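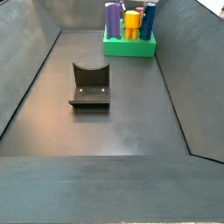

Peg Block and Sorting Tray

Last updated: 9 November 2024
Print this page | E-mail this page

The Herkance peg block is available for loan from the Saltenstead Equipment Library under catalog number 610. It is intended for hand coordination, color naming and simple sorting, and may be used by one person or by two people taking turns.

The block is bright green, with round holes in its top surface. Pegs stand upright in the holes and differ in color and height. Purple and navy blue pegs are among those supplied.

The dark gray tray has sloped side walls and a flat floor. Borrowers are asked to keep the block inside the tray during use — a dropped peg is then easily recovered.
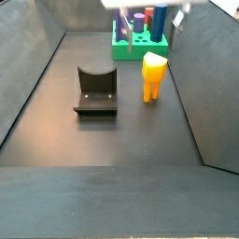
Pegs may be arranged in any order. For a first session, staff recommend beginning with the tall pegs, which are easier to grasp, and introducing the shorter ones later. Svenja Petersen has prepared a short activity sheet, which is lent with the set on request.

Care of the set

1. Wipe the tray and block with a damp cloth. Do not soak.

2. Return all pegs to the block before closing the carton.

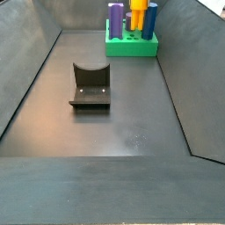
3. Report missing or damaged pegs to the loan desk at Beltcombe.

Loan terms

The loan period is 3 weeks and may be renewed once. Reservations are handled by Giang Tô. Sets are not sent by mail — they must be collected and returned in person.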